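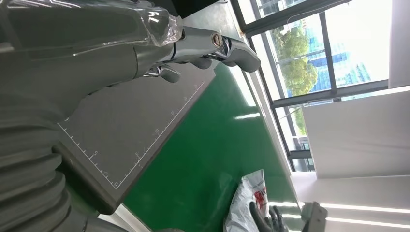

Gray board on the green table, zero corner toward the viewer.

Sandberg Boards and Mats: Data Card

Summary

Sandberg is a set of 3,000 still pictures of boards and mats lying on worktables. It was put together for people who need pictures of ruled surfaces at odd angles, for example to test a program that finds a printed scale and works out which way the board is turned. The pictures were collected at Porneston and sorted by Siwan Kemeys. Iestyn Gwilliam checked the labels.

Contents

Each picture shows at least part of a board or mat on a table. Boards with a printed scale are in the folder "ruled". Plain ones are in "plain". There are 254 pictures in a third folder, "corner", where the zero mark and both ruler lines can be seen together.

The gray board with white graduated lines is listed as board 6 in the index. Its two lines start from one 0 at the corner. The numbers farther along the lines are often too faint to read in the pictures, and those are labeled "unread". Please don't fill them in by counting ticks. We tried that in April and the labels came out wrong on the tilted pictures.

Labels

board: which board, by index number
surface: table color, one word
zero: yes, no or partial
numerals: every printed number that can be read, in order from zero
covered: yes if anything lies over part of the board or hangs between it and the lens

Shiny tabletops are marked "gloss" in the notes column. Glare on the green table can hide tick marks near the edge of a board, so check that column before you drop a picture as a bad label.

Split

600 pictures are held back for testing. All the rest are for training. Boards appear in both parts.

Known problems

The "plain" folder has some near duplicates. Table color was judged by eye, and green and blue-green were not kept apart. No real-world size is given for any board, and the units of the printed scales were not recorded.

Changes

Saturday, December 23, 2023: "covered" label added, Cundgate pictures moved to their own archive.

Send corrections to Siwan with the file number and the label you think is right.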